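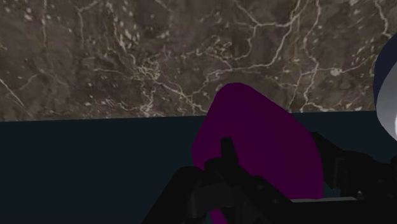
Fig. 4 – Veined marble, dark top.

Section 4. Setting up the Kasov lap timer for a club race

Read section 3 first if the battery hasn't been charged. Everything below assumes a full charge and the Fliltelton app already on your phone or tablet.

Fliltelton is the app, Kasov is the timer box. The finish mat is made by Turcotte and has its own leaflet. Keep the leaflet, the mat warranty is on the back.

4.1 Laying the mat

1. Pick the finish line. Flat ground, no kerbs. On a 200 metre indoor track use the painted line, don't make your own.
2. Unroll the mat with the arrow pointing the way the runners go.
3. Tape down the front edge, then the back edge. Gaffer tape is fine. Parcel tape isn't, it lifts.
4. Run the mat cable to the INSIDE of the track. Cable on the outside will get kicked.
5. Push the plug into the socket marked MAT until it clicks. No click, no times.

CAUTION: Don't fold the mat. Roll it only. A folded mat will read on one side and miss everyone on the other.

Note: spikes up to 6mm are OK on the mat. Longer than that, put the rubber cover over it.

4.2 Switching on and pairing

1. Hold the power button until the light goes green. Let go.
2. Open Fliltelton, tap Timers, tap Add.
3. Wait for the box name to come up. Can take a minute in a busy sports hall.
4. Type the PIN. Out of the box it is 1763. Change it before your first proper race – anyone with the app can get in otherwise.
5. Light goes blue. You're paired.

If the light flashes orange, the box is still joined to somebody else's phone. Get them to tap Leave, or hold power and RESET together and start again from step 1. Reset wipes the start list, so export it first if you havn't already.

4.3 Entering the race

1. Tap New Race.
2. Give it a name. Short ones print better.
3. Lap length: 200 for most indoor tracks. Outdoor, type in your own.
4. Race distance: e.g. 2000. The app works out the laps for you. If it shows a part lap you'll need a staggered start line, see section 6.
5. Dead time: leave it alone for adults. For under-elevens set it to Short, they bunch up and double back.
6. Tap Save. NOT the back arrow. Back arrow loses the lot.

Note: dead time is how long the mat ignores a tag after reading it. Too long and a quick lap gets missed. Too short and someone standing on the mat gets counted twice.

4.4 Giving out tags

1. Tags go on the ankle, either one, strap outwards.
2. Tap Assign, hold the tag against the box, wait for the beep.
3. Type the runner's name or number. Next tag.
4. Anyone who drops out hands the tag back at the table and you tap Withdraw. Tags left in kit bags near the mat will keep reading.

Relay teams: one tag per team, worn on the wrist, passed over with the baton. Set race type to Relay or the splits come out as nonsense.
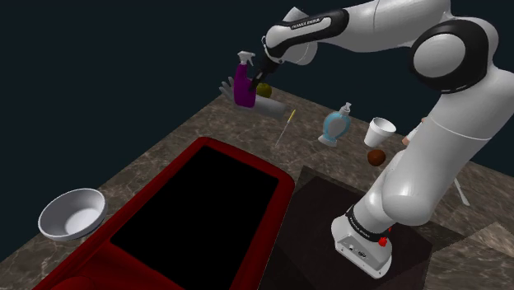 Render: Myrtle Iwasaki / Ivov

4.5 Test walk

Do this every time. Even if it worked last Wednesday.

1. Put on a spare tag.
2. Tap Test.
3. Walk across the middle of the mat. Beep.
4. Walk across the left end, then the right end. Beep both times.
5. Jog across. Beep.
6. Tap End Test. The test reads are not kept.

No beep at one end only: mat isn't flat, or there's a metal barrier too close. Move the barrier first.
No beep anywhere: check the MAT plug, then the tag battery.

4.6 Starting

1. Everyone off the mat. Officials too.
2. Tap Arm. The screen goes red.
3. Starter gives the commands as normal.
4. Tap Start on the gun. If you've got the Ivov start sensor plugged in, keep your hands off the screen – it starts the clock itself.
5. False start: tap Recall, then Arm again. Start list stays as it was.

CAUTION: Do not pull the mat cable out while the clock is running. The box will carry on but every lap after that is lost and there's no way to get them back.

4.7 Finishing and results

1. When the last runner is home tap Stop, then Confirm.
2. Check the list for anyone marked "?". Means one lap to many or one too few. Tap the name, check against your lap sheet, fix by hand.
3. Tap Publish to send it to the club page, or Export for a spreadsheet.
4. Results stay on the box for 14 days then clear. Export before that.

Still keep a paper lap sheet and a stopwatch at the line. Ties are decided by the judges, not by the mat.

4.8 Packing up

Switch off the box before unplugging. Peel the tape, wipe the mat with a damp cloth (no solvent), dry it, roll it arrow side in. Tags back in the tray, straps undone. Charging and storage over the summer is in section 9.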